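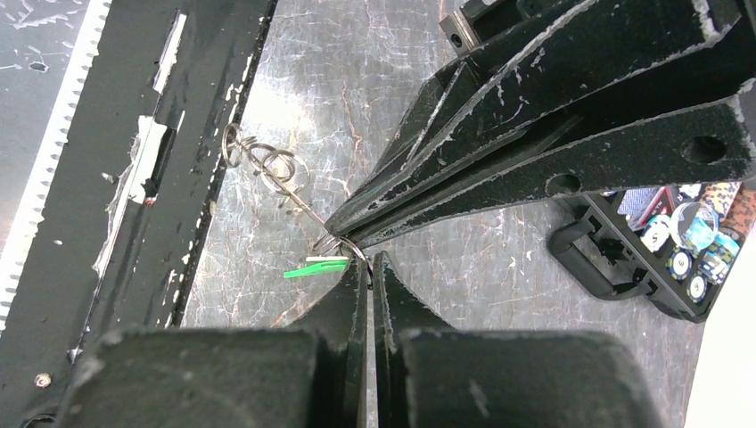

Adwoa Asamoah wants it said up front that the arms did not take her bench, they took the part of her bench that hurt her thumbs, and she would like the manual to stop calling her a "supervisor" when she still does half the packing. Fair. Changed to "bench lead" from this version on.

Section 4. Shared bench: sorting and passing small parts

Read this before first shift with the Nullau pair. Takes a few minutes. Section 3 (power and e-stop) must be signed off first.

What changes for you

Before: one person, one bench, every puzzle and game piece picked out and checked by hand. Now: the two arms do the picking and the hand-over, arm to arm. You do set-out, the look-over, and anything the arms give up on. Your rate is no longer counted by the piece. It is counted by the bench, arms and person together. If your sheet still shows a personal piece rate, take it to Cecilia Agyeman, the old sheets should of been pulled.

Starting the bench

1. Bench clear of cups, phones, knives, loose tape.
2. Set the tray on the right. Handle toward the middle.
3. Put out wire pieces one at a time. Not stacked. Wire on wire tangles and the arms will not sort it out.
4. Check fingertips on both grippers. Scuffs and chipped edges are normal wear. A bent tip or a loose plate is not. Stop and call it in.
5. Check screws at the gripper mounts by eye. Don't tighten them yourself.
6. Step back behind the floor line. Press START on the Garkovum panel, hold 2 seconds.
7. Watch the first hand-over all the way through. Then you can turn to packing.

CAUTION: Never reach in to help during a hand-over. Even if it looks stuck. Even if it looks easy. Two arms, two sets of fingers, and one may still be moving after the other has quit. Press PAUSE, wait for the amber light, then reach.

Note: a hand-over can look slow. Leave it alone. The arms are allowed up to 19 seconds before they report a miss.

When the arms give up

8. Amber light and code 80 means dropped or missed. Press PAUSE.
9. Pick up the piece by hand. Look it over for bends.
10. Good piece: back on the table, flat, well away from the rail. Bad piece: reject bin.
11. Press RESUME. Same piece fails again, do it by hand and mark the sheet "H". No blame on an H. We want them, they go to Estier for the next update.
12. Three H's in a row, stop the bench and call Cecilia.

Note: small tags are to stay on. Pulling them off to make a piece easier to grip means someone has to tag it all over again at Aryee.

Note: chips and cards stay in the tray during wire work. Seperate job, separate program.

Breaks and staffing

Arms do not run alone. If you go on break, either the relief is standing there or the bench is paused. This was asked a lot in the first weeks, so again: you are not covering two benches. One person per pair. If you are asked to cover a second one, say no and write down who asked.

Rotation is bench, packing, returns. Watching arms for a whole shift makes people sleepy, we had complaints, they were right. Swap at each break.

Hand work practice: everyone keeps one turn a week on the plain bench. Keeps the eye in. Also means we can still ship when the arms are down for service.

End of shift

13. PAUSE, then PARK. Wait until both arms are still.
14. Wipe the table, dry cloth only. No spray near the rail.
15. Count sheet in the slot, H's circled.
16. Panel off. Key back to bench lead.

Problems not on this list: ext. 2673. Leave the bench number and the code.

Section 5 (swapping fingertips) is for trained service people only. Don't start it off the page.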